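스코셀(Skosel) 기프트카드 지갑, 넉 달 써 본 후기
서랍 속에서 잠자던 카드들 드디어 다 썼습니다 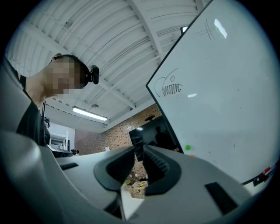

머리에 쓴 검은색 카메라와 밝은 회색 그리퍼

저는 기프트카드를 정말 못 쓰는 사람이었어요. 생일에 받고, 연말에 받고, 회사 행사에서 경품으로 받고, 그때마다 "나중에 필요한 거 생기면 써야지" 하고 서랍에 넣어 두거든요. 그러고는 정작 그 매장에 갔을 때 카드가 집에 있습니다. 아니면 지갑에는 있는데 잔액이 얼마인지 몰라서 계산대 앞에서 괜히 민망할까 봐 그냥 제 돈으로 계산하고요. 저만 이런 거 아니죠?

작년 이사할 때 서랍을 비우다가 나온 카드가 한 움큼이었습니다. 그중에 엘리스(Ellis) 옷가게 카드는 유효기간이 이미 지나 있었어요. 선물해 준 동생한테는 아직도 말 못 했습니다. 그때 카밀... 아니 같이 일하는 탬신 카트라이트(Tamsin Cartwright)가 스코셀을 써 보라고 하더라고요. 앱 설치하고 첫날부터 마음에 들어서 지금까지 매주 쓰고 있습니다.

스코셀은 여러 매장 기프트카드를 한곳에 모아 두는 앱이에요. 플라스틱 카드도 등록되고 이메일로 받는 e카드도 등록됩니다. 앱 안에서 새 카드를 살 수도 있고, 그렇게 사면 포인트가 쌓입니다. 제가 제일 많이 쓰는 건 보관이랑 잔액 확인이고, 구매랑 포인트는 나중에야 재미를 붙였어요.

카드 등록

카메라로 뒷면 번호를 찍으면 알아서 읽습니다. 긁는 부분에 은박 찌꺼기가 남아 있으면 잘 못 읽으니까 휴지로 한번 닦고 찍으세요. 저는 서랍에 있던 걸 전부 꺼내 놓고 커피 마시면서 등록했는데 30분이 안 걸렸습니다. 그중 두 장은 번호를 끝까지 못 읽어서 손으로 입력했고요. 이메일 카드는 더 간단해요. 받은 메일을 스코셀 주소로 전달하면 몇 분 뒤에 지갑에 떠 있습니다. 이거 처음 됐을 때 진짜 좋아서 남편 불러다가 보여 줬어요(남편은 별 반응이 없었습니다).

등록이 끝나면 맨 위에 합계가 나옵니다. 제 경우는 154달러였어요. 154달러! 서랍에 그 돈이 그냥 누워 있었던 거예요. 유효기간 지난 엘리스 카드는 빼고 계산한 금액입니다.

잔액 확인

큰 매장들은 카드를 누르면 바로 현재 잔액이 뜹니다. 브런턴(Brunton)도 되고 엘리스도 됩니다. 쓰고 나서 앱을 다시 열면 줄어든 금액이 반영되어 있고, 언제 얼마를 썼는지도 아래에 쭉 나와요. 동네 작은 가게 카드는 자동 조회가 안 되는 곳이 꽤 있습니다. 저희 동네 빵집 카드도 안 돼서 제가 영수증 보고 직접 고쳐 넣어요. 좀 귀찮긴 한데 영수증 사진을 카드에 붙여 둘 수 있어서 나중에 헷갈리지는 않습니다.

계산대에서는 바코드를 크게 띄워서 보여 주면 됩니다. 화면 밝기가 자동으로 올라가는 게 사소하지만 참 고마워요. 예전에 다른 앱 쓸 때는 매번 밝기 올리느라 뒤에 선 분들 눈치를 봤거든요. 지난주 일요일에 에스톰게이트(Estomgate) 쇼핑몰에서 카드 세 장을 한 번에 섞어 쓰고 나머지만 체크카드로 냈는데, 직원분이 오히려 신기해하면서 무슨 앱이냐고 물어보셨어요.

다만 지하 매장에서는 신호가 약해서 바코드가 늦게 뜬 적이 있어요. 설정에 들어가면 '오프라인 보관'이라는 항목이 있는데 처음에는 꺼져 있습니다. 꼭 켜 두세요. 켜고 나서는 지하에서도 문제없이 떴습니다. 왜 기본으로 꺼져 있는지는 모르겠네요.

유효기간 알림

저한테는 이 기능 하나로도 설치할 가치가 있었어요. 만료 60일 전에 첫 알림이 오고, 그다음부터는 간격을 제가 정할 수 있습니다. 알림 문구도 담백해요. "브런턴 카드 기한이 다가옵니다" 정도. 광고를 섞어 보내지 않습니다. 쇼핑 앱 알림은 깔자마자 다 꺼 버리는 편인데 스코셀 알림은 계속 켜 두고 있어요.

덕분에 브런턴 카드로 등산 양말이랑 보온병을 샀습니다. 기한이 한참 남은 줄 알고 있던 카드였는데 제가 연도를 잘못 기억하고 있었더라고요. 알림 없었으면 엘리스 카드 꼴 났을 거예요.

앱에서 카드 사기

구매 화면은 매장별로 깔끔하게 나뉘어 있고, 적립률이 매장 이름 옆에 바로 적혀 있습니다. 카드 한 장에 최대 200달러까지 살 수 있고 금액은 1달러 단위로 정할 수 있어요. 이 단위가 자유로운 게 생각보다 편합니다. 장바구니 금액을 먼저 보고 딱 그만큼만 카드로 사서 바로 쓰면 잔액이 애매하게 남지 않거든요. 애매하게 남은 몇 달러 때문에 또 뭘 사게 되는 그 느낌, 아시는 분은 아실 거예요.

제가 하는 순서는 이렇습니다. 살 물건을 쇼핑몰 장바구니에 담고, 배송비까지 합친 금액을 확인합니다. 스코셀에서 그 금액만큼 카드를 사고, 결제창에 코드를 붙여 넣습니다. 카드는 보통 결제하자마자 들어와요. 한 번은 밤 11시쯤에 샀더니 한참 안 와서 조마조마했는데 자고 일어나니 들어와 있었습니다. 세일 마감 직전에 사는 건 피하시는 게 좋겠어요.

할인 쿠폰이랑 같이 쓸 수 있는지는 매장마다 다릅니다. 엘리스는 온라인에서 쿠폰과 기프트카드를 같이 받아 주는데 브런턴은 일부 브랜드 상품에 제한이 있었어요. 카드 상세 화면 맨 아래 '사용 조건'을 눌러 보면 나오니까 사기 전에 한 번 읽어 보세요. 글씨가 좀 작습니다.

포인트

포인트는 구매 다음 달에 확정됩니다. 그 전까지는 회색으로 '대기 중'이라고 떠요. 처음에는 이걸 몰라서 고객센터에 문의를 넣었는데 알비 하라위라(Alby Harawira)라는 상담원분이 답장을 아주 친절하게 주셨어요. 제 적립 내역을 캡처해서 어느 게 언제 확정되는지 표시까지 해 주셨습니다. 이런 답장 받으면 앱에 정이 들죠.

모인 포인트는 다른 매장 카드로 바꿀 수 있습니다. 저는 아이 운동화 살 때 보태려고 계속 모으는 중이에요. 큰돈이 되는 건 아니에요. 포인트 때문에 안 살 걸 사면 손해고요. 어차피 살 옷이랑 생활용품에만 쓰면 꽤 쏠쏠합니다.

선물 보내기

이 부분은 기대를 안 했는데 예뻐서 놀랐어요! 카드 디자인을 고르고 메시지를 쓰고 보낼 시간을 예약할 수 있습니다. 시어머니께는 아침 일찍 도착하게 예약해 드렸더니 일어나자마자 보셨다고 전화가 왔어요. 받는 사람이 앱을 깔지 않아도 링크로 열리니까 어르신들께 보내기도 괜찮습니다. 메시지에 한글도 깨지지 않고 잘 나와요. 예전에 쓰던 곳은 한글이 전부 네모로 나와서 영어로 "Happy Birthday"만 써서 보냈거든요.

여럿이 돈을 모아서 카드 한 장을 만드는 기능도 있습니다. 팀에서 코조 마하마(Kojo Mahama) 씨가 퇴사할 때 이걸로 모았는데, 각자 얼마 냈는지가 다른 사람에게는 안 보이게 되어 있어서 마음이 편했어요. 한마디씩 쓴 메시지는 카드에 다 같이 붙어서 갑니다.

아쉬운 점

카드 정렬이 이름순이랑 등록순밖에 없어요. 저는 유효기간순으로 보고 싶은데 그게 없습니다. 알림이 있으니 급하지는 않아도 있으면 매일 볼 것 같아요.

가족끼리 지갑을 공유하는 것도 아직 안 됩니다. 남편이 장 보러 갈 때마다 제가 바코드를 캡처해서 보내 주고 있어요. 그러면 잔액이 제 앱에서는 바로 바뀌는데 남편은 모르니까 가끔 두 번 물어봅니다.

카드 환불은 코드를 열어 보기 전까지만 됩니다. 실수로 다른 매장 카드를 샀다가 열어 버리면 되돌릴 방법이 없어요. 엘리스를 사려다가 바로 밑에 있는 매장을 누를 뻔한 적이 있어서 저는 이제 결제 전에 이름을 소리 내서 읽습니다.

별점을 준다면 다섯 개 만점에 네 개 반이요. 정렬이랑 가족 공유만 들어오면 바로 다섯 개로 고치러 오겠습니다. 기프트카드를 자주 받는데 자꾸 묵히는 분들은 일단 보관용으로만 깔아 보세요. 등록하고 나서 합계 얼마 나왔는지 댓글로 알려 주시면 재밌을 것 같아요. 저보다 많이 나오신 분 분명히 계실 거예요!

11월에 연말 적립 행사를 한다고 공지가 떴던데, 엘리스 겨울 코트는 그때까지 참아 보려고 합니다.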